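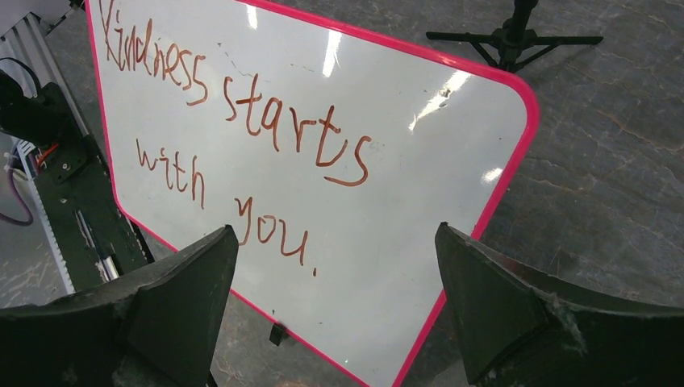
Saturday at the Corrigan open house

"Kindness starts with you." So says the pink-framed whiteboard on the concrete floor at Corrigan, in orange-brown marker, over four lines that couldn't agree on a size. I read it twice, felt mildly accused, and let the man behind me go first for coffee.

Earlier messages still haunt the board as gray smudges. I'd have liked to read those too.

The building used to be the Batari carpet warehouse, and the new tenants have kept the floor, blotches and cracks included. Aleksandra Żak led our tour at 2, with 73 of us shuffling after her through the workshops. She says it took almost 1,000 screws to put up the shelving. A boy asked who counted. She moved us along to the kiln room.

Parking is on Mundel Street – ignore the sign for Haren, which takes you to a tire shop. Doors close at 3, and they mean it.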